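Visit to the Lurlow open day, April 14, 2018

Annelore Reuter met us at the door and took us straight to the assembly room. The work there is putting together frames from white tubes and panels – the creased black plastic keeps the parts from getting scratched.

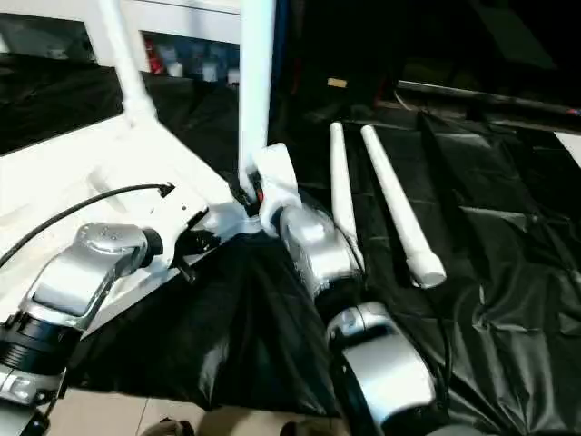
The tight spots

Eoin Gallagher talked about the places that are hard to reach, down among the rods and dark panels.
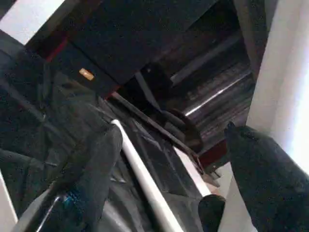
He said new staff get 3 days on these. Coffee was in the hall afterward, and we left at noon.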